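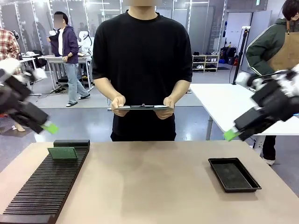 *Two black arms with green fingertip pads over a beige tabletop, and a long ribbed rack on the left.*

# Darkon: the Jukberg box set

I've been waiting for somebody to do a proper home release of the Darkon films ever since that miserable bare-bones version with no extras and the wrong font on the spine. So when Jukberg put theirs up for pre-order in August I bought it before I'd even read the contents list, and then spent ages worrying I'd been daft. I hadn't, mostly!

For anyone who missed them, Darkon was the big fantasy adaptation where Brandska took the last book and split it into two films. Everyone groaned at the time (me included, loudly, in the queue for popcorn) but I've always had a soft spot for the first half, where hardly anything happens apart from people arguing in tunnels. The second half has the siege and the flood and all the money on screen. You get both here, on 2 discs, and they look lovely.

The picture first. I watched Part One on a Monday night with all the lights off and I could finally see what was going on in the mine. On my old copy that whole chunk was grey soup. Now there's rock, and dripping water, and somebody's face at the back that I swear I'd never noticed before. The colours in the market bit are a touch warmer than I remember from the cinema, and I know people online are cross about it. I got used to it within ten minutes.

Sound is good but oh, the dialogue is quiet. I had the remote in my hand for most of Part Two – up for the whispering, down for the catapults, up again. There's a plain stereo track hidden in the set-up menu and I'd try that if you're watching through telly speakers like I am. It fixed most of it.

Then there's the book, and it's a whopper. It runs to 244 pages, hardback, with costume sketches, bits of the script with crossings-out, and a long chapter on how they cast the rebel council. I love casting stories. There's a lovely section on a part that was offered, turned down, rewritten as somebody's aunt and then offered again to the same actress, who said yes. The chapter on the Tahiri location shoot is my favourite, all mud and broken tents and a goat that kept wandering into shot. My only moan is that the type is tiny, and in places it's pale grey on slightly darker grey. I had to take it over to the window.

Extras on the discs are more of a mixed bag. The commentary on Part One is a hoot, full of gossip about reshoots and who had a cold. The one on Part Two sounds as though everybody had a train to catch. You get five deleted scenes, and I'd have kept one of them in (the bit on the stairs with the letter, it explains so much about why she goes back). The rest I can see why they went. There's a making-of as well, but if you've got the older release with the bonus disc you'll know half of it already, and they haven't cleaned it up, so it looks rough next to the films.

What's missing? The teaser trailers. I know, I know, who buys a box set for trailers, but the first Darkon teaser was the one with the bell and no talking at all, and I must have watched it a hundred times before the film came out. It's not here. The two full trailers are.

A word on the packaging. The outer case is a sturdy slipcase with a flap, and the flap has a magnet that is far too keen. Mine snapped shut on the corner of the book and left a dent the first time I put it away. Slide the book in spine first and it's fine. The discs sit in card sleeves, which I never like much, and they're a tight fit. I've moved mine into ordinary plastic cases and left the sleeves in the box.

Mine turned up well wrapped, by the way, with no crushed corners, and the email from Jukberg when I asked about the stereo track came back the same afternoon. Nice people.

If you only want the films and don't care about sketches and goats, I'd wait for the cheaper edition they've said is coming, with the same discs and no book. If you're the sort who still gets annoyed about what they cut from chapter nine, buy this one and clear a weekend. I'm off to do Part Two again with the subtitles on.

**Films:** 5/5
**Book:** 4/5 (bigger type, please)
**Extras:** 3/5
**That magnet:** 1/5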